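ok so people keep asking me whether robots can do chores yet because I posted that laundry folding clip and then went quiet. thread, typing this on lunch

short version: some chores, sort of, if you babysit

long version. I've worked in returns for six years, small warehouse, mostly toys and drugstore stuff and whatever else Drendix sends over. my whole job for the first two was taking mixed junk out of a bin and putting each thing where it goes. so that's the chore I judge everything by

it's the same chore as cleaning up after kids btw. or the kitchen drawer. or the bottom of my bag. a heap of unrelated things and you want them seperate

people think the hard part is knowing what the thing is. it's not great at that but it's ok! it can tell you "packaging" or "toy" most of the time. the hard part is getting hold of ONE thing when it's lying on three other things

clear plastic is the worst. crinkly see-through bags. you and me just grab and feel it crunch. a camera gets the shine off the bag, or whatever is under the bag, and then the arm goes for a spot where there's kind of nothing

asked Efe Omoregie about this (he does the integration side at Oltard, knows way more than me) and he said bare metal bins make it worse, reflections on reflections. I said so paint the bin. he said you paint it, then the paint comes off. ok fair

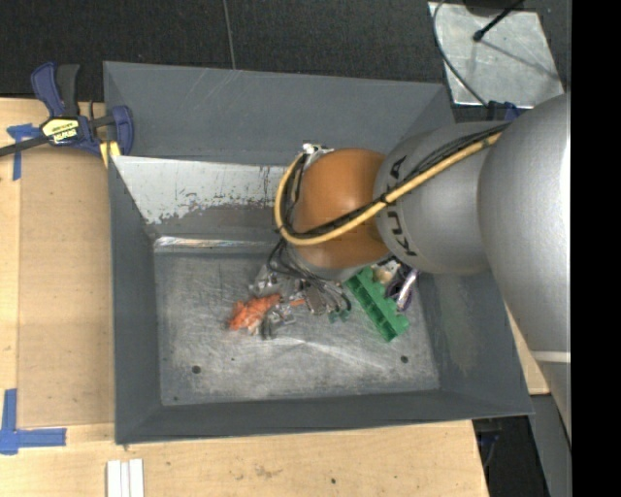
anyway the numbers, from our own floor, one afternoon, so don't go quoting me. 400 picks. 19 where a person had to step in. sounds amazing right

except Lizeth Sánchez on my shift went through the log after and 8 of those 19 were the same item. same bag. it kept going back for the same bag

a person does that once, goes huh, and picks it up by the corner. or shoves the other stuff off it. I don't know how you teach "huh"

also things with loops and handles. you lift one and two more come with it. Thaís Guerra calls it the necklace problem, like when you pull one necklace out of the box and get all of them. every time she says it somebody who builds these things writes it down

ok but the home question. my sister (Nayeli Inga, some of you know her from the bakery) wants to know when she gets one that picks up the playroom. I told her 10 years. she said that's what I said in December about the dishwasher robot. I did not say that. I may have said that

here's my actual problem with the home version -- at work the bin stays put. it's clamped down, it's the same bin every day, the light is the same, nobody walks through with a dog. and it STILL gets stuck on a bag

at home the "bin" is a floor, and the floor has a toddler on it

not hating. a bunch of it is really good now. boxes, great. bottles, great. anything stiff with a flat side, it'll beat me by the end of a shift cause it doesn't get tired and I very much do

soft stuff, so-so. floppy and shiny and tangled, no. so basicaly no to most of what's on my bedroom chair

somebody's going to send me the Firkura video where it clears the whole table. I've seen it. count the cuts. then look at what's on the table, it's six things and none of them touch each other

what I'd like to see is someone dump a real drawer out and leave the camera going. batteries, tape, that one weird cable, soy sauce packets. no reset. if it gets halfway I'll be impressed, no joke

Anneli Nieminen says Dumlao is trying something like that with returns bins, two arms, one holds the pile back while the other one pulls. which is how I do it! if anybody here has seen it run tell me, I have questions about the bags

lunch is over. will answer replies tonight, be nice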